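Two Fingers, Soft Goods
Comparing hand-held grippers on the one job they all find hard
September 14, 2021

Cloth is a poor match for most grippers. A box has sides and a bottle has a diameter, and a tool can be set up for both. A T-shirt has neither. It slides, it folds under itself, and it offers a different edge every time it lands on a table.

For this comparison we used three hand-held grippers, the kind a person carries and works by hand to record how a task is done before any arm is asked to repeat it. The Flerkier and the Cloltau are both sold ready to use. The Fakhoury comes as a kit, and ours took two evenings to put together. All three have two fingers and a place to mount a camera looking down over the jaws.

The tests took place in a house instead of a lab. Lab tables tend to be flat, bare and evenly lit, and a garment on a white bench is an easy target. In a home there are patterned textiles, curtains, wooden furniture and whatever else has been set down nearby. Daylight comes through a window and changes by the hour.

Each gripper was given 22 picks of a single garment, starting from wherever it had last dropped. The person holding the tool was told to take a corner, lift it clear of the surface and put it down again. A pick counted if the cloth stayed in the jaws the whole way.

The Flerkier managed 20 of the 22. Its fingertips are soft and wide, and they take up a generous fold without much care in the approach. The trouble is what else they take up. Twice they caught the table covering along with the shirt and pulled both across. We scored those as misses, although a buyer who only works on bare surfaces would never see the problem.
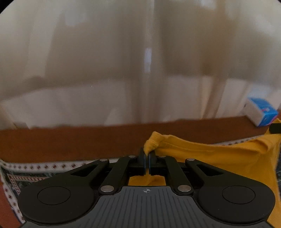 Narrow jaws ask for more patience. You have to bring them in almost straight, let the fabric gather between the tips, and close at the right moment. Close early and they skate over the top. Once they have hold of a twist of cloth, though, they keep it, and there is less chance of bringing up something underneath. The people who tried them got better quickly. Most of the bad picks came in the first 10.

The way the fingers travel matters too. On a linkage gripper the tips can move in a slight arc as they close, depending on the shape of the arms. On a hard object this is easy to forget. On a single layer of jersey, a few millimeters of rise is enough to leave the fabric behind. The cure is to press down a little while closing, and after a while the hand does it without being told. A robot arm copying the motion has to be told, or has to learn it from the recording, and for that the recording needs to show it clearly.

That brings up the cameras. We ran each gripper with the same wide-angle lens, set at the height its maker suggests. The Cloltau sits the lens lowest, so the jaws fill a large part of the view and small slips are easy to spot afterward. The cost is that the tool blocks a good share of what lies in front of the operator. The Fakhoury mount is higher and shows more of the room, but fine cloth edges get lost.

Windows were hard on all of them. With a bright curtain behind the work, automatic exposure darkened everything in the foreground, and black fingers against a dark table were hard to follow. Locking the exposure before each run fixed most of it. The Flerkier software has a button for this on its main screen. With the other two the setting is buried in a menu.

Weight was the last thing we looked at and the first thing people complained about. After 37 minutes of steady use with the heaviest of the three, the Fakhoury, one operator asked to switch hands. The kit allows for that, but the trigger has to be moved with a hex key. The Flerkier is the lightest and the Cloltau falls in between.

The arm tests come next. Flakwood, a small shop that fits grippers to used industrial arms, has agreed to mount the same fingertips on one of its machines and run it from the recordings made here. It plans to use the same garment, on a similar table, with no changes to the lighting. Those results are due in December and will run in these pages along with prices for all three tools, which two of the makers were still revising as we went to press.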